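Trainee advert asks for a medical certificate before the test – do I really need it now?
Posted 11 January 2025 in Jobs and Recruitment

Carmela Ortuño

Hi all, I could use some help from anyone who's been through one of these big trainee intakes. I'm applying for the field technician trainee posts at Drerkel (the rolling mill, not the office jobs) and the advert has me going in circles. There are 163 posts, split across a bunch of trades, and I've got the right diploma and I'm well under the age limit, so I'm fine on that side.

My problem is the medical part. On the second page it says candidates "should possess sound health as per company standards," and then in the checklist at the back it lists a fitness certificate with everything else you upload – diploma, ID, photo, signature. But the online form doesn't have a slot for it! There's a slot called "other" and it only takes one file, and I was going to use that one for my name change letter (my diploma has my old last name on it).

So do I pay for a medical now, or wait and see if I get through the written test? My doctor's office wants 150 just for the form to be filled in, and I'd hate to spend that and then have them tell me it has to be done by their own doctor anyway. Also I wear glasses, pretty strong ones, and the advert says nothing about eyesight except "normal vision." With glasses? Without? I called the number and it rang out both times.

The form closes in 9 days, so I don't have forever to think about it. Thanks!

tomw_fitter

Just upload everything. If they ask for it, they want it. I sent in a doctor's note with mine at a different place and had no trouble.

Afonso Morais

Hi Carmela! I went through almost the same thing when I applied to Bolis, and I've since helped my cousin with hers, so I'll tell you what I know, but please check it against your own advert because they do vary.

First, look at the heading on that checklist. On ours there were two lists run together on the same page, one for the online form and one for "document verification," and the second one had its heading in tiny print at the bottom of the page before. I missed it completely and got myself in a panic for a whole weekend over an experience letter I didn't need yet. If your fitness certificate is in the second list, you only need it if you're called in after the written test. And with no slot on the form, my money would be on that.

For the name change, yes, put that in "other." That one matters more right now, I think. If the name on the form and the name on the diploma don't match and there's nothing to explain it, you can get rejected at the first sort and never hear why. Scan the letter and your old ID into one PDF if you can get it under the size limit. I had to squash mine down 2 times before the site would take it (it just spins and spins, no error message, very annoying).

On the glasses, I wear them too and it wasn't a problem for my trade. But crane operator and a couple of the others had their own eyesight rule, in a separate table, with and without glasses. So it depends which trade you're ticking.
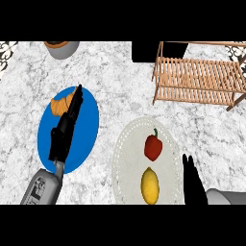 As for the phone, try email, and put the advert number in the subject line. Bolis took four days to get back to me and the answer was one line long, but it was an answer and I kept a copy of it in my folder for the interview. I'd write tonight if I were you, so there's still time to book a medical if they say you do need one. And don't leave the form for the last evening! The payment page went down on ours and people were up past midnight trying to get a receipt.

Good luck with it, and let us know which trade you go for.

Carmela Ortuño

Afonso, thank you so much – I went back and there IS a second heading, it's squeezed in right above the page number. The certificate is under "to be produced when called." I've emailed them anyway about the glasses, and I'm putting in for electrical.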